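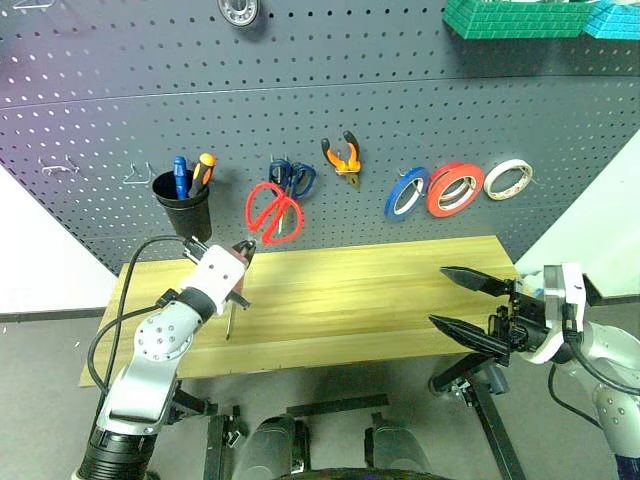
Section 5. Arranging Tools on the Wall Board

5.1 Scope

This section applies to the Brindemard workstation when fitted with a perforated wall board and a wooden-topped table. It covers the placement of hand tools and tape, the laying out of tools for a job, and their return. Assembly of the table and fixing of the board to the wall are described in Section 4. Order replacement hooks under part number 908.

Revised 04/10/2022.

5.2 Before You Begin

Confirm that the board is firmly fixed and that no hook moves when pressed by hand. Clear the tabletop. Tools with damaged grips or loose joints shall be set aside for repair and shall not be hung.

CAUTION: Do not stand on the table to reach the upper part of the board.

5.3 Placing the Hooks and the Cup

1. Choose a row of holes that every user can reach while standing at the table.

2. Insert the wire hooks from left to right. Press each hook down until it is fully seated. Hooks without an assigned tool may remain on the board.

3. Mount the black cylindrical cup between the empty hooks and the scissors. Check that it stays upright when a screwdriver is put in.

4. Fit the tape hooks toward the right end of the row. Leave enough space for each roll to be lifted off without disturbing the next.

NOTE: The board accepts Jorner and Laitinen hooks. Do not combine the two types for one tool.

5.4 Hanging the Tools

1. Place the long screwdrivers in the cup with the handles up. Blue and orange-and-black handles are kept together in the same cup.

2. Hang scissors by the handle loops with the blades pointing down. Where two pairs are kept, the red-handled and the blue-handled pair hang next to each other.

3. Hang the pliers to the right of the scissors, jaws down and closed.

4. Hang the tape by the center of the roll in this order: blue, red, white.

CAUTION: Scissor blades are sharp. Hold scissors by the handles and keep the blades closed when lifting them on or off a hook.

5.5 Laying Out Tools for a Job

1. Remove from the board only the tools named on the job sheet (Form 107).

2. Lay the tools side by side on the tabletop with a clear gap between them. Turn all working ends toward the front of the table.

3. Leave the tape on its hooks until it is needed.

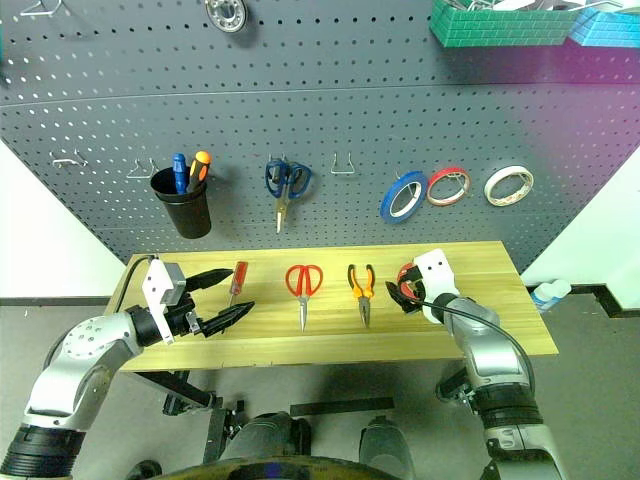 5.6 Returning the Tools

1. Wipe each tool with a dry cloth.

2. Return scissors and pliers to their hooks first, then any screwdrivers taken from the cup.

3. Compare the board with the layout card supplied in the Allix accessory pack. Report a missing tool before leaving the workstation.

NOTE: Loose items without a hook may be stored in the baskets at the upper right. Do not fill a basket so high that items can fall onto the table.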